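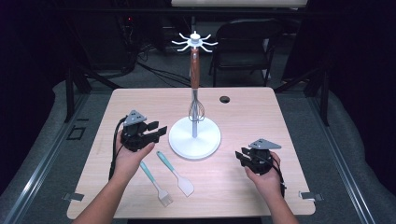
Photo: bench log, Grilbridge workshop

29 August 2025

Savero utensil stand, first look. The sheet that came with it says it "ends drawer clutter for good." We'll see. I have a drawer at home and it has survived bigger promises.

Eight prongs on the crown, thin and curved. My worry is the hooking. A whisk with a wire loop at the end is easy, but a brush or spatula needs a decent hole in the handle, and plenty of the ones in the Fevley box don't have one. A stand that wants you to buy new utensils hasn't saved anybody any space.

The white pole with the reddish-brown section is nice enough to look at. I don't trust the joint between the two yet. Same complaint I had in March with the Çetinkaya mug tree, which was fine until somebody turned it one-handed.

Price on the order is 29 for one, 20 each if we take the bigger lot. Not signing for the bigger lot on this evidence.
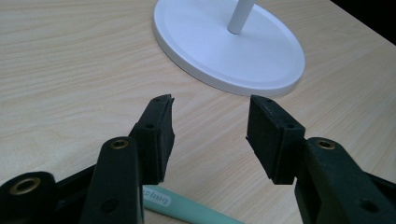 Base and lower pole. White, oval from this side.

The base is wide and flat with a raised rim, so crumbs and drips will collect in the recess. The sheet calls that a drip tray. I call it one more thing to wipe.

Still to do:
Load one side only, heaviest tools first, and see if it leans.
Turn the crown with everything hung – do the handles knock together?
Wash the teal brush, hang it, check the base after 2 hours.
Ask Savero what the finish on the pole is. Ticket 742 is still open and the last reply just repeated the sheet.

If it tips with one side loaded I'm sending it back. If not, it can stay by the sink until the end of the trial and I'll look at the joint again then.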